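Bridthorpe gets its bus back, and the bus gets a timetable people can read

Release: immediate, or whenever you have space between the planning notices

The number 7 bus will once again call at Bridthorpe from May, restoring a service that was withdrawn on the grounds that hardly anyone used it. Residents have pointed out that it used to arrive four minutes after the train left, so those who did use it had a good deal of time to think about why.

The new service is run by Drodonar, the small operator behind the Saturday market bus, and will link the village with the railway station, the health centre, the secondary school and the big supermarket on the ring road. It will run hourly from early morning until seven in the evening, with a later bus on Thursday for the late surgery and the cinema. Some passengers may wish to attend both.

Drodonar's planners began with the unusual step of reading the railway timetable. The 7 will now reach the station nine minutes before the hourly train and leave eight minutes after the one coming the other way. Should the train be late, the driver may wait for up to five minutes. Under the previous arrangements the driver could also see the train coming in, but was obliged to pull away from it.

"We asked people what they wanted from a bus and had braced ourselves for talk of wifi and charging points," said Sille Ingvarsson, head of services at Drodonar. "They wanted it to turn up. After that they wanted it to go somewhere. We have written both of these into the plan."

The route

Buses will start from the green at Bridthorpe and go by way of Mill Lane, Back Lane and the top of Church Hill. The climb up Church Hill was left off the old route for the last few years of its life, which meant that passengers for the almshouses got down at the bottom and made their own arrangements. A smaller vehicle has been chosen so that the hill can be put back in. It has been driven up and down on a trial basis, once in sleet, and once behind a tractor whose owner had not been told about the trial and saw no reason to be.

From Church Hill the 7 goes along the valley road to the station, then on to the health centre, the school gates and the supermarket. The whole trip takes thirty-four minutes. The last one, according to the printed timetable, took twenty-six, but this was never witnessed.

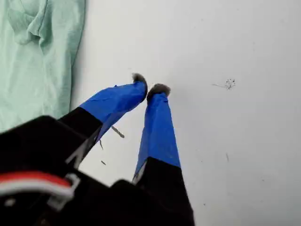 Mrs Brynjólfsdóttir of Back Lane told the public meeting that she would believe in the bus when she was sitting on it, and that she would like it noted that she had said the same about the last one and been proved right by the end. She added that Back Lane was perfectly wide enough for a bus provided people put their cars in the garages they had gone to such trouble to get permission for. The remark was applauded, mainly by people from Mill Lane.

Drodonar has noted it. The parking question has been passed to the parish council, where it will join several others of the same kind.

Fares and tickets

A single fare of £2 will apply between any two stops. Children pay half. Concessionary passes will be taken at all times of day, including before half past nine, so that holders with a nine o'clock appointment no longer have to choose between their pass and their doctor. Drivers will accept cash, cards and, within reason, a ten-pound note.

There will be no app. The possibility was looked into, and the company which came to present it got lost on the way from the station, there being no bus.

The timetable

The part of the project that took the longest was the printed timetable. The former leaflet ran to eleven columns and fourteen footnotes, one of which referred readers to a footnote that had been taken out. Brurkari, the design studio hired to replace it, has reduced this to a single folded card with large type, one map and no footnotes whatever. School holidays are shown in a separate box instead of by a small letter that might also have been a smudge.

Brurkari tested early versions on people waiting outside the post office, asking them to find the next bus home. The first version was abandoned when several of them found the next bus to somewhere else and seemed quite taken with the idea.

A total of 4000 cards have been printed. One will go through every door in Bridthorpe and the outlying farms, and the rest will be left at the library, the station ticket office, both pubs and the health centre. Copies will also be put up at each stop, behind a cover, at a height suited to reading while standing on the ground.

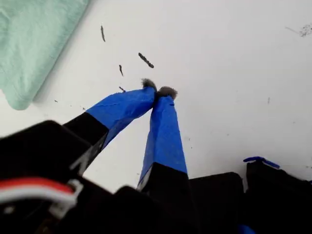
The 7 returns to Bridthorpe in May.

Paying for it

The service is supported for its first two years by the county's rural transport fund, after which it will be expected to stand on its own feet. To do this it needs more than 600 passenger trips a week. A survey by the parish found that residents intended to make 700, though the same survey also found that almost all of them intended to take up walking.

"Everybody is in favour of a village bus," said Ingvarsson. "We would just ask that from time to time they get on it. Going to the shops will do. It needn't be a special occasion."

The first bus

The first departure will leave the green at 6.50 in the morning. There was some discussion of a ribbon, but the driver has asked that nothing be tied across the road. The village band has offered to play and has been thanked for the thought by those who live nearest the green. Tea will be served from the hall at the more forgiving hour of ten, and travel will be free for all passengers until the last bus of the day.

The shelter on the green has been repainted for the occasion. Its bench, taken away for repair when the old service ended, is promised for the same week.

Notes to editors

Drodonar runs local bus services in and near Bridthorpe and is based at the old dairy on Station Road.

Brurkari is a design studio working on signs, maps and printed information.

Sille Ingvarsson is available for interview by telephone on weekday afternoons. Anyone wishing to interview her in person should allow time for the journey until May.

Ends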